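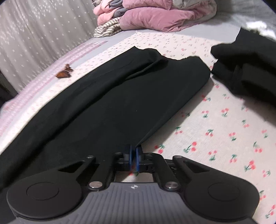

Black garment on the cherry-print bedding

June, 7.40 am
Posted by Apolline Pruvost

Morning all,

Gaspard asked about dyeing faded black clothes at home, and I've got opinions, so settle in!

Gaspard Mallet wrote:
> Has anyone on the list re-dyed black cotton in the washing machine?
> My work shirts have gone a sort of sad brown. Is one packet enough
> for two shirts, and will it ruin the next white wash?

One packet is plenty for two shirts if they're thin. Mine says it covers 200 grams for a full black, and a cotton shirt comes in under that on my kitchen scales (two of them were 481 together, mind you, so I used 2 packets and was glad of it). Wash them first, put them in damp, and don't be stingy with the salt.

The stitching will probably stay whatever colour it was. Polyester thread just won't take it, and I've got a cardigan with ginger seams to prove it – I've grown quite fond of them.

As for the white wash, run the machine empty and hot, then do a load of old towels. I skipped the towels once when we lived in Fladport and had grey pillowcases for years.

Didier, you said the shop in Trernell had stopped selling the powder? They had it last time I went, bottom shelf, next to the shoe polish.

Oh, and dry them indoors the first time. Mine went out on the line and came back streaky down one sleeve.

Let us know how the shirts come out, Gaspard!

Apolline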